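Broltside Baking School
Evening Course in Yeast Doughs
Handout for session 4: Fried doughs and sugar coating
Room 119

Please read before the class and bring it with you. The formula sheet is separate. What is written here is the explanation that I give while we work, so that you do not need to write with flour on your hands.

1. Dough

We use the same rich dough as for the sweet buns, with a little less sugar inside. Sugar inside the dough makes the crust brown very quickly in the oil, and then the middle is still raw when the outside is already dark. Students often want to make the dough sweeter. Please do not do it. The sweetness comes from the coating and, if you fill, from the filling.

For one batch we take 1000 g of flour, 10 g of salt and 241 g of egg. The egg number looks strange, but it comes from the old Pitska formula which was written for another size of batch, and when I calculated it for ours this was the result. I have kept it. The milk, butter and yeast are on the formula sheet. The milk should be at room temperature, and you hold back a small part until you see how your flour drinks it.

Knead until the dough comes away from the bowl and feels smooth. It stays a little sticky. When you pull a small piece between the fingers it should stretch thin before it tears. If you are working by hand, this takes patience, and you should rest the dough once in the middle.

2. Shaping

Divide, round, and let the balls rest under a cloth. After the rest, round them a second time, more tightly than the first. The place where the dough closes must be pinched well and goes to the bottom. A bad closing opens in the oil.

Then press each ball gently with the flat hand. It should look like a thick cushion. If you press too flat, the two sides will brown together and you lose the pale band at the middle. If you do not press at all, the ball turns by itself in the oil and always shows you the same side. You will fight with it.

Keep enough distance on the cloth. Pieces which touch each other during proofing must be pulled apart, and the torn side drinks oil.

3. Proofing

The pieces are ready when they feel light and when a finger mark comes back slowly and not completely. In December our kitchen is cold and this can take double the time. Look at the dough and forget the clock.

Take off the cloth for the last minutes. The surface becomes a little dry, like thin skin, and it is much easier to lift. But do not forget it there! A hard skin cannot stretch, and the dough inside still wants to grow.

4. Frying

Keep the thermometer in the pot during all the frying. The oil temperature falls each time you put in cold or wet dough, so put only a few pieces at once and wait between the groups.

The top side goes in first, so that the side that was lying on the cloth is now up. Turn one time. Use a wooden stick or a slotted spoon and turn away from yourself.

Never put water near the pot. Never leave the pot alone. The lid lies next to the stove, always, also when you think you are finished.

Common results and what they tell us:

Dark outside, wet inside: oil too hot, or pieces too big.
Pale, heavy, greasy: oil too cold, or too many pieces in the pot.
Wrinkled after cooling: proofed too long, or not fried long enough.
Blisters on the skin: often a drop of water on the dough, or proofing in too much steam.
One side dark, one side light: the piece was not turned in time.

5. Coating with sugar

Let the pieces drain on a rack. Paper is possible, but the side on the paper becomes soft from its own steam. Coat while they are still warm. When they are too hot, the sugar melts and makes a wet, sticky layer. When they are cold, it falls off on the plate.

Granulated sugar and powdered sugar behave differently. Powdered sugar disappears into a warm crust, and it should wait until the piece is cold. Granulated sugar keeps its shape and gives some crunch between the teeth. For the class we use granulated. Put it in a wide bowl, lay the piece in, turn it, shake it softly. Do not press.

Last term the group from Bilosley mixed the sugar with cinnamon. It was good, but it hides the color of the crust, so for the first batch I ask you to use plain sugar. The second batch is free.

6. Filling

Jam must be smooth and thick, without big pieces of fruit. We use the Padilla nozzle, the long one with the opening at the side. Go in at the pale band, stop in the middle, and press slowly until you feel the piece become heavier in your hand. Then pull back while you still press a very little. Thin jam runs out again through the same hole.

7. Homework

Fry one small batch at home, only if you have a deep pot with a lid and a thermometer. Write down the proofing time, the oil temperature before each group, and what the crust looked like. Cut one piece through the middle when it has cooled. Bring your notes to the next class; the pieces themselves you can eat.

8. Reading the crust

Judging a fried piece begins with its outside, and I would like you to practice this before you take a knife. Turn the piece on its edge and look at it from the side. Look for the color first: warm orange-brown is what we want, and some difference between a lighter amber part and a more reddish part is quite normal. Then look for any line where the crust is interrupted. On this pastry a curved seam runs from near the top down the left side, with a narrow lobe on one side of it and a much larger body on the other, and a thin line of pale yellow crumb shows along it. Ask yourself if such a line is a joint between two halves or a split from the frying, and write down which signs you used for your answer. At the end look at the sugar. It lies dense on the upper half and becomes sparse and finer lower down, so for the evenness of the coating I would take off a point.

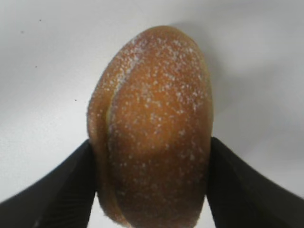
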